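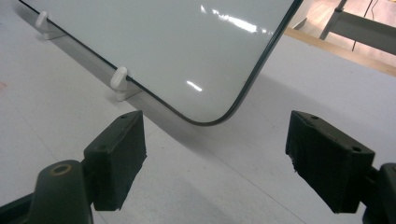 Lernis Slim Kitchen Planner: two months in

Posted 3/13/23

I've been through more meal planning systems than I care to admit (apps, a diary, the backs of envelopes) and the Lernis Slim is the first one I've kept up past the second week. It's a paper planner, undated, with a spread for each week: meals down the left, shopping down the right, and a strip along the bottom for whatever needs using up. That strip is the best idea in the whole book and I'd have paid for it alone.

I bought mine from the Jutley shop in town, where it was £14. You get a stiff cover, a ribbon and 154 pages, and the paper is lovely stuff. I write with a fairly juicy rollerball and nothing has come through to the other side, even where I crossed out an entire week of dinners after the oven went wrong. Pencil rubs out cleanly too.

The shopping side is already split into sections, which I thought would annoy me, and now I get cross when I have to use an ordinary list. Veg first, then fridge, then tins and dry things, then a blank box with no heading. I walk round the shop in nearly that order! The list tears off along a perforated edge, so the meals stay at home and the shopping goes in my pocket. The first few came away a bit ragged until I got into the habit of folding the edge back before pulling.

At the back there's a section for meals you want to make again. I've got 23 in there so far, mostly soups and things with chickpeas, and on a tired evening I just open it and point. My leek and butter bean one has been on the plan so often it has its own abbreviation.

What would I change? The meals column gives you one line for lunch and it's a mean little line. If you cook a proper lunch for several people you'll run out of room. The ribbon frayed almost at once, though a dab of clear nail varnish sorted it. And the cover is a pale grey that shows every splash of tomato, so mine already looks well loved, shall we say.

I did try the Kekach planner before this, the bigger one with the rings. It lies flatter, I'll give it that, and there's space for a whole recipe each day. But it took up half my worktop and I ended up keeping it in a drawer, where I forgot all about it. The Lernis slots in beside the bread bin and gets opened every morning while the kettle's on.

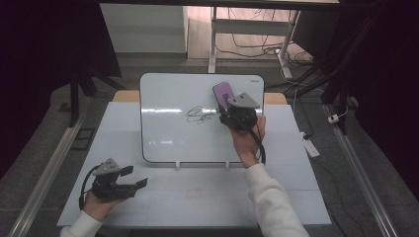 Can you start it part way through the year?

Any week you like, as none of the pages are dated. You fill in the date yourself in the top corner, and if you skip a fortnight for a holiday you just carry on from the next blank spread without wasting any.

Mine should last well into next year, and I've bought 2 more, one for my sister's birthday in June and one for the shelf in case they stop making them. There's a Chien pen loop that sticks inside the back cover as well, sold separately, and it fits nicely if your pen is on the thin side. A chunky one won't go in, so measure first.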